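Robot Learning Practical – Handout for Session 7: Gathering Examples
Posted in December by the Rullstead course team

Welcome back! This is my favourite session of the term, the one where you stop reading about examples and start making them. You'll work in pairs with the hand-held gripper, one guiding and one keeping the log.

Start each take with the fingers open and hold still for 2 seconds before you reach. Go slowly near the object – the approach is what the Dimavine model learns most from, so give it plenty to look at.

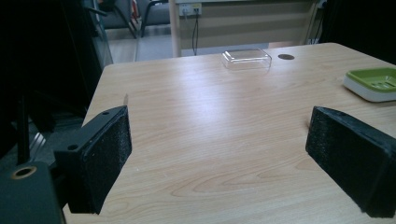

Fingers open over the table, with the clear box towards the back and the soap dish on the right.

Each pair records 18 takes. Vary where you start from and the angle you come in at, and please keep the fumbles! Mark them "miss" in the log and carry on. Last year's set came to 1028 takes, and the misses were some of the most useful ones we had.

Before you upload to Drinda, play back your first take and check that both pads can be seen all the way through.

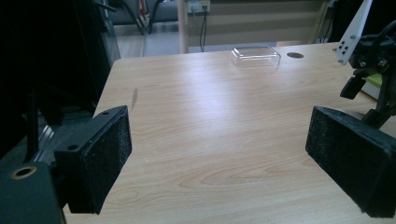 Aaltonen wrote in to ask whether a take should be thrown out if the hand wobbles on the way in. Keep it, unless you lost your grip on the tool itself.

Comments (2)

mossy_k: Do we log the start angle or just the result?

Rullstead course team: Both please, a rough angle is fine.

This site uses cookies. Accept | Settings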